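Arquivo da associação muda de sala em Prerkelwood

A transferência do arquivo de bairro para o antigo edifício Nyarko ficou concluída a 28 de junho de 2026. Foram inventariados 3542 documentos, dos quais 2955 já têm cota atribuída e podem ser pedidos para consulta. Os restantes são sobretudo recortes de imprensa e folhetos sem data, que vão sendo tratados à medida que houver tempo.

A sala antiga, na rua Plolen, tinha infiltrações desde abril e a renda subiu para 380 euros por mês. O contrato novo é mais barato e inclui eletricidade. Em contrapartida, o espaço é menor e só cabem quatro pessoas sentadas. Quem quiser vir em grupo deve escrever com uma semana de antecedência.

O fundo Funton, com as plantas da fábrica de moagem e os livros de ponto, continua fechado. Cerca de 25 plantas têm rasgões nas dobras e precisam de ser planificadas antes de alguém lhes mexer. Os livros de ponto deverão abrir primeiro, com exceção dos dois volumes que estão emprestados à escola.

As regras de consulta mantêm-se. Só se usa lápis, não se fotografa com flash e cada leitor recebe uma pasta de cada vez. As fotocópias passam a ser pagas na altura do pedido. As cotas antigas, começadas por P, ainda aparecem em alguns catálogos impressos; a tabela de correspondência está junto à entrada e também pode ser enviada por correio eletrónico.

Aceitam-se doações de fotografias e correspondência. Não recebemos, por agora, jornais encadernados nem mobiliário.

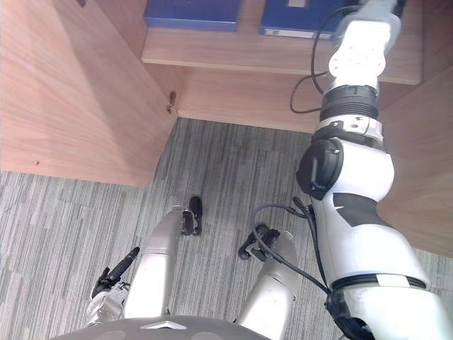
Armário de madeira, com uma prateleira em cima.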